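Altau Property Register for Custody Officers
User Manual, Section 9: Booking in and returning a detained person's belongings
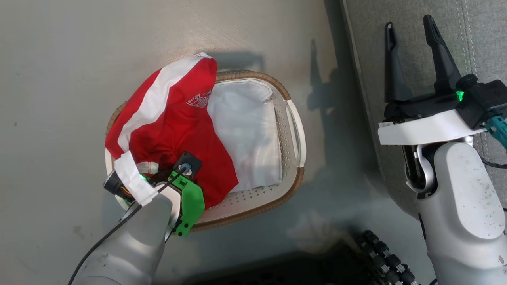 Figure 9-1. Clothing in a basket with a handle.

This section is for officers and civilian staff who work at the property desk. You need an Altau login with the role "Property" and a label printer which is already paired with your terminal. Pairing is explained in Section 2.

Before you start

The custody record must be open. If the person was arrested but the custody sergeant did not yet authorise detention, Altau shows the record in grey and you cannot add items to it. Wait for the authorisation. Please do not open a second record for the same person, it is very difficult to join two records later.

9.1 Booking in

1. Open the custody record and choose Property, then New list.
2. Ask the person to be present, if their condition allows it. If they are not present, tick Absent and write the reason in the box.
3. Enter each item on its own line. Clothes are entered by type and main colour. Do not write "new" or "expensive".
4. For money, count it in front of a second officer. Enter notes and coins on separate lines. Any sum above 300 must go in a sealed bag of its own, and both officers sign the seal.
5. For jewellery, write "yellow metal" or "white metal". Do not write gold or silver, even if the person tells you so.
6. Press Print labels. One label goes on the bag and one stays with the paper copy.
7. Read the full list aloud and ask the person to sign on the pad. If they refuse, choose Refused. The second officer signs in that place.
8. Press Close list.

Note: After 15 minutes without any entry the list locks itself. Your lines are kept. To continue, enter your PIN and choose Resume.

Note: Medicines are not property for this section. Use the tab Health and inform the custody nurse.

Caution: Once the list is closed it cannot be edited. A mistake is corrected with an Amendment (see 9.3), and the old line remains visible with a strike through it. The court can ask for both versions.

9.2 Items that may be evidence

Sometimes an item on the list is needed for the case, for example a jacket which matches a witness statement.

1. Select the line and press Move to exhibits.
2. Enter the exhibit reference from the investigating officer. The field accepts letters, numbers and the slash.
3. Put the item in a paper evidence bag and seal it. Damp clothes must never go in plastic.
4. Hand over the bag and let the receiving officer scan their card. The line changes to blue.

Caution: Do not put clothes from two different persons on the same table, also when both belong to the same case. Change your gloves and the table paper between one person and the next.

If the officer is not available, leave the line as Pending and keep the bag in the locked exhibit cupboard. Pending lines appear on the shift report, so the next shift will see them.

9.3 Amendments

1. Open the closed list and choose Amendment.
2. Select the line and type the correct text.
3. Give the reason. One short sentence is enough.
4. A supervisor must approve with their own card — you cannot approve your own amendment, whatever your rank is.

9.4 Returning property on release

1. Open the list and choose Return.
2. Check the seal number against the screen. If the number is different or the seal is broken, stop and call the custody sergeant.
3. Open the bag in front of the person and tick each line.
4. Blue lines cannot be ticked. Print the exhibit receipt and give it to the person.
5. Ask for the signature and press Complete.

When the person is taken directly to court, choose Transfer in place of Return. The bag stays sealed and travels with the escort. The escort signs on the Nartey handheld, and the signature appears in Altau when the handheld is back on its dock.

Section revised 11/06/2026 by Fathima Seneviratne. Questions about roles and cards go to Piyumi Sultana at the system desk. Section 10 explains the shift report.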